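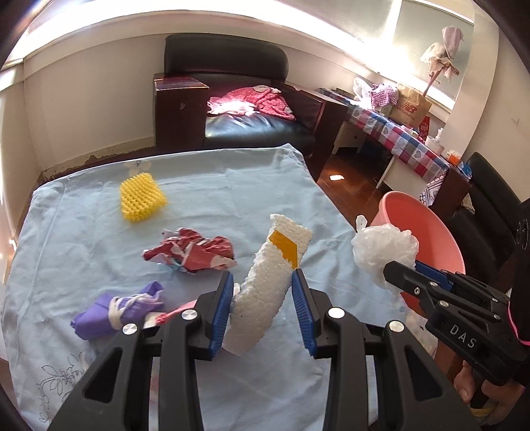
According to Claeys, a former entrant, the sorting class was always harder than it looked on paper, and teams that practised only with rigid blocks tended to lose points on anything soft.

The Stemach Household Sorting Challenge is a student robotics competition run by the Jestis technical college. Entrants collect demonstrations of everyday tidying with hand-held grippers and use them to train a control program, which is then tested on a fixed arm at the college. It grew out of a second-year course project named Sula, and kept that project's scoring sheet for its first seasons.

Format

Teams have up to 4 members. Recording is done at home, on a bed, table or other flat surface covered with a plain cloth, using clean household waste and light packaging. Foam, netting, plastic bags and paper boxes are all allowed; glass and tins are not. Most teams work with a pair of grippers, one in each hand. A submission may hold up to 3000 recordings, and the largest accepted so far held 1422.

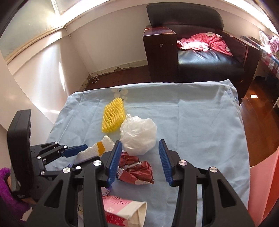 Scoring

Each program is given 3 attempts at a set of items it has not met before. Points are awarded for a clean pick and for placing the item in the correct tray. Dropped items may be picked up again at half value. A written report counts towards the final mark for students entering as part of the course, but has no effect on the competition ranking.

Results are posted on the college noticeboard in August.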